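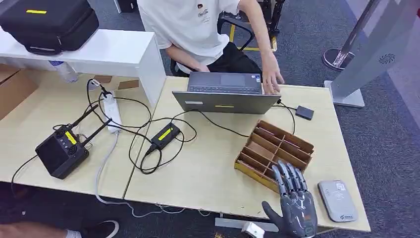
Robot hand at the compartment tray, palm down on the desk.

1/ Thread on how we teach the arm a sorting task by remote control. A few people asked after my last post about the Pap project, so I'm writing it down once.

2/ The job sounds small. Pick up a part, put it in the correct cell of a tray with low walls, let go, come back. A person learns it in a minute. For the robot we record an operator doing it through the robot's own hand, over and over.

3/ The operator wears a glove and watches the head camera feed. Fingers map one to one, or close to it. The thumb is the hard one. Everybody's thumb sits a little differently, so we calibrate per person, every session.

4/ Our count as of May 7, 2019: 1,207 takes recorded, 942 kept. The rest got thrown out, mostly for dropped parts or a wrist that hit a limit halfway through the reach.

5/ Veronika Gál does the labeling. She marks where the reach starts, where the fingers close, and where they open again. She also sends me takes back with "too fast" written on them. She is usually right.

6/ Speed was my biggest mistake early on. I drove the hand the way I move my own. The policy trained on those takes jabbed at the tray walls. Now I come in slowly, stop above the cell, then go down.

7/ Second mistake: keeping the tray square to the desk edge. Everything looked great until someone bumped it. We now turn the tray to a new angle every 20 takes and leave it there. Messier numbers for a week, better ones after.

8/ We don't clean up the cables between takes either. If the camera only ever sees a bare desk, it learns a bare desk. Cables stay, power strip stays — as long as nothing is in the path of the fingers.

9/ Someone from Grostico asked why we don't guide the arm by hand. We do, for the big moves. You hold the forearm, walk it through, save the points. It's quick. It doesn't give you good finger motion, though, and your own arms end up in the camera view.

10/ Sessions are capped at 4 blocks a day per operator. After that the grasps get sloppy and you can see it in the finger traces.

11/ Next up is the same task with a deeper tray at the Wununside site. I expect the wrist limits to bite harder there. If you've done teleop into deep bins, tell me what you did about wrist angle.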